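Can a Robot Hand Pass the Sock Test?

Robot videos are fun to watch. A shiny arm picks up an egg, or pours some juice, or folds a shirt, and the music swells, and you think: wow, I'll have one of those by next summer.

I would slow down a little.

I write about machines, and I have watched a lot of those videos. When I see one now I ask the same boring question every time. How many tries did it take? A video shows you the one try somebody liked enough to keep. If you filmed yourself throwing paper balls at a trash can all afternoon and only kept the one that went in, you would look like a champion too.

So how do you find out if a robot hand is any good? You test it, over and over, and you write down the bad tries along with the good ones.

First, a word to know. The "hand" on the end of a robot arm is called a gripper. Most grippers don't look much like your hand at all. Many have just two fingers that open and close, a bit like kitchen tongs. Your own hand has five fingers, skin that feels tiny bumps, and a brain that has been practicing since you were a baby. A pair of tongs has a lot of catching up to do.

Last October I spent time with two people who compare grippers for a living, Sumathi Alva and Riku Takeda. They had two kinds of fingertips to try. One kind, called Nulley, is soft and squishy. The other, called Tudach, is hard with little ridges. The box for the soft ones promised they could "handle anything." Sumathi has a rule about the word anything. She crosses it out and writes "what, exactly?"

Hard, solid things come first, and they are the easy part. A block stays the same shape when you squeeze it. Both kinds of fingertips did well with blocks, so blocks didn't tell us much.

Then come the floppy and thin things, and that's where it gets interesting. Pick up a sock by the toe. The heel swings away and hangs down. Now the sock has a different shape from the one it had on the floor, and it will change again as soon as you move. You deal with this without thinking. A robot has to work out where the sock went.
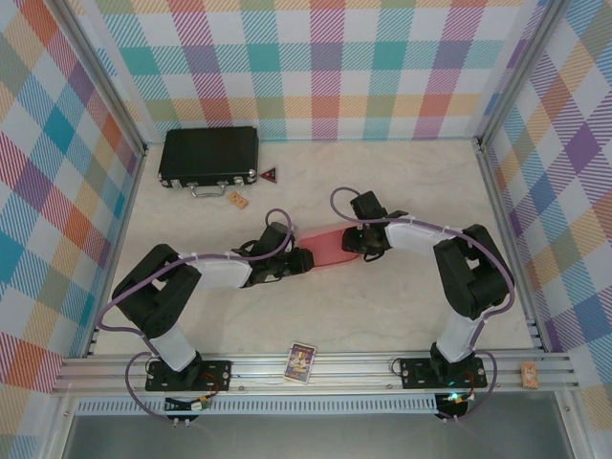 Passing something from one gripper to another is harder still. Try it with a friend. Each of you may use only your thumb and one finger. Hand over a playing card. If your friend pulls before you let go, the card bends. If you let go too early, it drops. People are good at this because we can feel a tiny tug and know it's time to open our fingers. A plain gripper may not feel the tug at all. It might be told to count to a certain moment and open up, whether the other side is ready or not.

Riku's team did 239 handovers with the soft fingertips. In 87 of them, the object was dropped or ended up badly crooked. That is more than one out of three! The hard fingertips had 97 bad handovers out of the same number. So the soft ones did better, but look how close those two numbers are. I asked Riku if he could say the soft ones were the winner. He said he'd like to do a lot more tries first, maybe some 2000, before he bet his lunch on it.

I liked that answer.

There's another trick to watch for. To make a test fair, you should change only one thing at a time. Suppose you try the soft fingertips in the morning with bright light, and the hard ones at six in the evening when the room is dim. If the robot uses a camera to find things, the dim light could spoil its aim. Then the hard fingertips would get the blame for something the light did. The same goes for using an easy object with one and a tricky object with the other.

And what happens on a table set up for testing may not happen in your bedroom. Your floor has a rug, a cat, half a puzzle and a sock with a hole in it. I have yet to see a gripper I would trust with all of that.

Does this mean robots are no good? No. Some are very useful, mostly at jobs where each thing looks like the last one and sits in the same place. I just want to see the score sheet before I clap.

Try your own gripper test

You need kitchen tongs, a pencil, some paper, and three objects: something hard, something floppy and something flat. Ask a grown-up which tongs you may borrow.

Guess which object will be the hardest to pick up. Write your guess down before you start, so you can't change it later.

Pick up each object ten times and move it to a plate. Mark every try, including the drops. Drops count!

Now wrap a rubber band around each tip of the tongs and do it all again with the same objects, in the same spot.

Did the rubber bands help with all three, or only with one? Was your guess right? Mine was wrong. I was sure the sock would beat me, and it was the flat postcard that I kept chasing across the table.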